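Renuncia de un concejal electo antes de la toma de posesión

Portal Vecinal de Bralbridge - Participación y elecciones

vecina_distrito2
Agradecería que se me aclarase el procedimiento aplicable cuando un concejal electo renuncia antes de tomar posesión. En las últimas elecciones municipales, la lista Mamon obtuvo 1313 votos y dos puestos, y uno de los electos ha comunicado que no asumirá el cargo. ¿Se convoca una nueva votación o corresponde el puesto al siguiente candidato?

Relleck
De conformidad con el reglamento municipal, la vacante se cubre con el siguiente candidato de la misma lista, por el orden en que figuró en la papeleta. La renuncia debe presentarse por escrito en la secretaría del ayuntamiento - no basta un anuncio público - y el sustituto dispone de 30 días para aceptar.

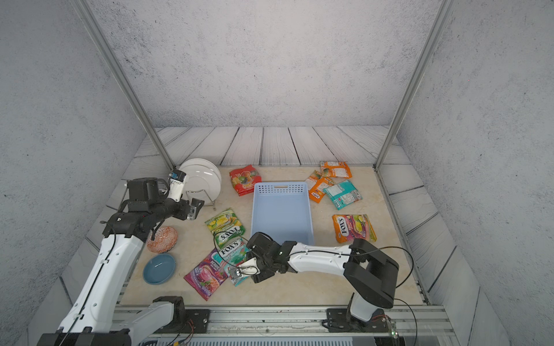 Tiempo de lectura: 2 minutos

Si el sustituto no acepta, se llama al siguiente. Únicamente cuando la lista queda agotada se convoca elección parcial.

Hämmerli
Creo que va al partido que quedó detrás, que sacó 305 votos, aunque no lo he comprobado. Conviene preguntar en secretaría.

Comentarios

vecina_distrito2: Muchas gracias. En secretaría me han confirmado lo indicado por Relleck.

lector_norte: ¿Se publica la renuncia en el tablón?

Relleck: Sí, junto con el nombramiento del sustituto.

Este sitio utiliza cookies propias y de terceros. Si continúa navegando, acepta su uso. Aceptar - Configurar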